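The Long Table: a Gallery

I've been promising a page about the table for ages, and Shagufta Rind (who has sat at it, spilled on it and once fallen asleep on it) finally told me to stop talking and put something up. So welcome! There's one picture so far, more as I get to them, and a lot of chatter from me around it. Skip the chatter if you like, I won't know.

If you've found your way over from my kitchen pages, you already know I have a thing for pale wood. My grandmother's house in Pirihi had dark furniture in every room, big brooding cabinets with the date 1888 carved over the doors of one of them, and as a kid I was scared of the lot. I swore that when I had a say in it, everything would be light. Light walls, light shelves, a light table you could see a crumb on from across the room. I got my wish, and now I can see every crumb from across the room.

The top is butcher block, and I looked at an awful lot of butcher block before I settled. I went to Nallo twice and to Dillance once, and at Dillance a very patient man let me run my hand over every top they had on the floor. I'm a stroker of tables, I can't help it. What I was after was those long strips running side by side with just a little bit of grain showing, enough that it looks like a tree was involved but calm enough that you can put things on it without the wood arguing with them. The ones with big knots and dark swirls are gorgeous in a showroom and then you set down a bowl and can't find it again.

I also wanted a rectangle. Round tables are friendlier, everybody says so, but things roll off them, and I've got strong feelings about corners. Corners are where the plant goes. 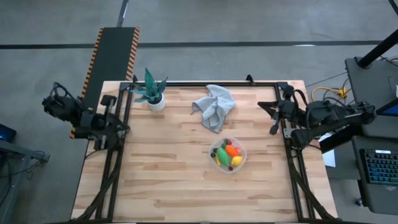
The table with the potted plant, the gray towel and the toy fruit and vegetables in their clear container.

I love how the green comes up against all that pale wood. Those spiky leaves have some teal in them too, and I couldn't tell you for sure what the plant is – my money's on a little snake plant, Shagufta says succulent and won't be moved. The round white pot is just what I'd have picked for it. I went through a phase of painted pots and every one of them ended up on the back step holding clothespins.

A word about watering, as I get asked. I go easy. In October I cut back even more, and by the middle of winter I'm only giving my spiky ones a small drink when the soil has been dry for a good while. I've killed far more plants with kindness than with neglect (sorry, fern). If the leaves on yours start going soft near the bottom, put the watering can in a closet and leave it there for a bit.

The towel! I know, I know, it's in a heap. I'm a folder by nature, I fold grocery bags, but a light gray towel bunched up on a wood top is one of those things I find really nice to look at, all the little creases with shadows in them. Light gray is a good color for a table towel in general. White shows everything, dark gray shows lint, and anything with a pattern gets tiring after a month. I wash mine warm, skip the softener (it makes them slide the water around instead of soaking it up) and hang them over the bathtub.

And then the toy food. I could do a whole gallery of toy food. It started with a set my mother sent from Pekov, which had a cabbage in it that nobody under the age of ten ever showed any interest in, and it's still my favorite thing in the house. Play fruit and vegetables get passed from cousin to cousin and turn up in coat pockets and under the couch, and every so often I do a big roundup and wash the whole crop in the sink with dish soap. Spread them out on a towel after, give them a roll now and then, and let them dry all the way before they go back in. The hollow ones can hold on to water for days.

Clear plastic is the way to go for keeping them in, by the way. I tried baskets, I tried a cloth bag with a drawstring, and both times a kid tipped the whole lot onto the floor to find one lemon. With a see-through container they can spot the lemon from outside and go straight for it. You'll still find a carrot in your shoe.

For the wood itself I use plain mineral oil on a rag, rubbed along the strips and left overnight. Anything sticky gets warm water and a drop of soap, then a dry cloth straight after. I don't put hot pans down on it, ever, and I've been known to shout across a room about it.

Next up will be the window shelf, and I want to get one of the cabbage by itself in morning light, somewhere before 9 when it comes in low. If you've got a pale table of your own and a trick for getting out beet juice, please write to me. I've tried salt, I've tried lemon, and I've tried putting a bowl over it.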